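**Viritz two-handled pot with glass lid, six weeks in**

I was told this pot would change how I cook vegetables. I've been cooking vegetables for a long time and they didn't seem to need changing, but my old saucepan had lost its handle and the Viritz was in the Maglaya sale at 60 euros, down from a supposed 180. I have never seen it sold anywhere for 180.

The box makes three claims. It says the pot heats evenly, that the lid "locks in flavour", and that you'll use less water. I can't test the second one and I doubt anybody at Viritz has either. Flavour isn't a gas bill.

Even heating I can say something about. On my small electric ring the middle catches before the sides do, same as every pot I've owned. Porridge stuck on the second morning. On my sister's gas hob it behaved better, though so does everything.

Less water is partly true. With the lid on, a couple of centimetres will steam a pan of greens without boiling dry. My old lid did that too, and it belonged to a different pan.

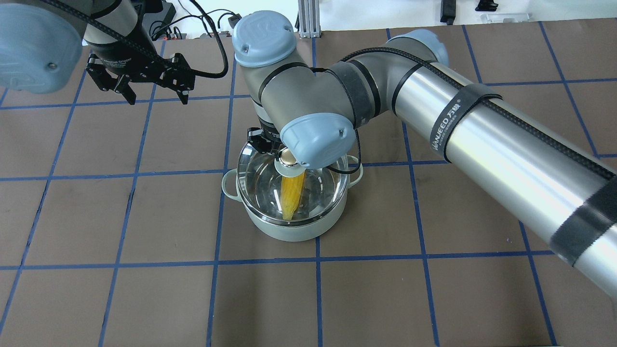 *Photo: Krum Đorđević*

Sweetcorn is where I've used it most. A cob fits whole if you lay it at a slant, and around 15 minutes is plenty, whatever the leaflet says about 25. A see-through lid is handy for this in theory. In my kitchen it fogs over inside a minute and I end up lifting it anyway, which lets out all that locked-in flavour.

Now the handles. Small loops look neat and save cupboard space, I'll grant that. They also get hot, and you can't get a thick oven glove through them properly. I use two folded tea towels and swear a bit. Draining is a two-handed job over the sink, so forget holding the lid back with your thumb. Kastriot Kadrić, who reviewed the same pot for the Jakby newsletter, called the handles "a joy". I would like to know what he was carrying in it.

Cleaning is fine. The burnt porridge came off after a night's soaking, with a faint brown ring left behind that I've stopped noticing. Water gets under the rim of my lid and drips out later on the shelf. Dry it upside down.

Would I buy it again? At 60, perhaps, if the other choice was no pot. The Tretico one my neighbour has costs less, has a proper long handle and a dull metal lid, and her porridge doesn't stick. She does stir it more than I do.

Three stars. I took one off for the handles and one for the box.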